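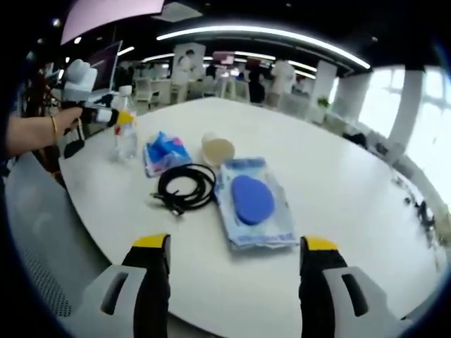
The sponge package between the two yellow tips, the bottle with its yellow label on the left.

Home Posts Notes Tools About

Search this site Type and press Enter

The yellow label problem

Monday, July 16, 2018
6 min read

In my last post I promised to write about the planner, but I spent the week on something much smaller, and I want to write it down while I still remember the details. It concerns the program which reads the opening of the gripper from the video. I call this program Demell. It takes the frames from the camera on the hand-held gripper and gives one number for each frame: how far the two fingers are from each other.

This number is important for everything that comes later. The policy must learn when to close and how much. If the number jumps, the policy learns that jumping is normal, and afterwards the real arm makes a small nervous movement in the air before it takes the object. I saw this movement many times in June and I blamed the controller for it. I even lowered the gains. It did not help, and I should have looked at the training data first.

How the number is made

The finger tips are bright yellow and the rest of each finger is black. So the first version of Demell was very simple. It converts the frame to HSV, keeps the yellow pixels, takes the two biggest regions, and measures the distance between their centers. After that there is a small table which turns pixels into millimeters. I made this table by hand, closing the fingers on blocks of known width.

On my test recordings this was good. My test recordings were made over a gray mat with some wooden blocks, and I can tell you that gray mats do not contain much yellow.

Then we moved to the white table, with more usual objects. You can see in the picture what kind of view the program receives there. The right tip is turned so that it shows only a flat yellow band, the left one leans a little to the inside, and on the table there is a water bottle with a yellow label around its upper part. For a person it is completely clear what is finger and what is bottle. For my threshold it was not clear. When the bottle came closer to the camera, the label became the second biggest yellow region, and Demell reported that the gripper had opened very wide in one frame and closed again in the next.

My first idea, which was bad

I cropped the picture. The fingers always come in from the bottom, so I told the program to look only at the lower half. It worked for one afternoon. Then I tried it on a recording where the gripper goes down to the bottle to pick it up, and of course the label is then exactly where the fingers are. The crop also cut off the tips when the fingers were wide open, so I had bought a new error together with the old one.

My second idea, which I kept

The fingers are fixed to the housing. They can slide toward each other and away from each other, and they can't do anything else. This means each tip can only be on one short path in the image, and the path is the same in every recording as long as the camera is not moved on its mount. I should use this knowledge, and not ask the color to do all the work.

So now there is a calibration step. You open and close the gripper slowly in front of something plain, and the program stores the path of each tip as a narrow curved band. Later it looks for yellow only inside these two bands. It also asks that there is black directly under the yellow, since the tip sits on a black finger and a label does not. This second check is cheap and it removed most of the remaining mistakes.

The last part is a filter over time. I used a small median window first. It made the quick closings soft, and quick closings are the moments I care about most. Now I use a limit on speed: a tip can't travel faster than the mechanism allows, and if the measurement says it did, the program marks this frame as unknown. It does not invent a value. The tool which cuts the recordings decides later if a gap is short enough to fill with a straight line. At the moment the longest gap it may fill is 23 frames. I chose this value by looking at plots, not by any theory.

About the other camera information

The width is only half of the story. We also need the position of the gripper in the room, and this comes from visual tracking in a different program, Partington. I did not write it and I change it as little as possible. It has other troubles. A big white table has almost nothing on its surface to hold on to, so the tracker must live from the objects and from the room behind. With a desk, a column, and the edges of the ceiling lights in view it is usually happy. When the gripper points straight down and sees mostly white, it starts to drift.

Two things in our setup make it harder. The windows are very bright, and when the exposure changes, the features near them disappear together. And crinkled plastic is a liar. The small highlights on a package like the one with the blue sponge move when the camera moves, but they don't move like points on a solid object. Partington believes in them for a few frames and then throws them away. I now give it a mask for the region between the fingers, so it does not use anything there at all. You lose some good points with this, but an object between the fingers is going to be lifted sooner or later, and then it is wrong as a landmark in any case.

The mask uses the output of Demell, so the two programs must run in a fixed order now. I don't love this. Before, I could run them in parallel and go for coffee.

With two grippers

When both hands are working, each gripper can see the other one. The second gripper is a moving thing with strong edges, black and white, and the tracker likes strong edges very much. For now I reject points that disagree with the main motion, using RANSAC, with a stricter limit than the default. This is enough when the other gripper stays at the side of the image. When it comes to the middle, it is not enough, and I have no good answer. A learned mask would probably be the right way. If somebody has a small model which segments hands and tools and runs without a big GPU, please write to me.

The two videos must also be aligned in time. I will not repeat it, I wrote about the clocks in the post "Which frame is now". Only one correction to that post: I said the offset stays constant during a recording. In long recordings it does not. I estimate it again every 90 seconds.

Results, as far as I have them

I ran the new version on the whole archive of the Culter task, over 2000 short clips. I don't want to give one nice percentage, because I have no true width to compare with on those clips. What I can compare is how often the width changes faster than the mechanism can move. With the old version it was in many clips, nearly always the ones with the bottle. With the new version these frames are marked unknown by design, so a fair comparison is the number of unknown frames, and they are few and mostly in places where a tip is hidden behind an object. This is an honest reason to be unknown.

I also looked at the worst clips with my own eyes, in the Rendance viewer, with the bands drawn over the video. I recommend this to everybody. I found there a mistake of my own which no plot had shown me: left and right were exchanged in one calibration file. The distance between the tips was still correct, so everything looked fine, but the mask was mirrored.

Still to do

The calibration must be made again when somebody touches the camera mount, and the program does not notice it. I want to check at the start of each recording if the light gray housing pieces in the lower corners are where they were during the calibration. They never move in the image, so they are a good reference, and the dark slots in them give clear edges. I have a branch with template matching on the left slot. It is slow and it fails when there is a shadow.

The policy is training again with the new widths since this morning. I put the gains back to the old values.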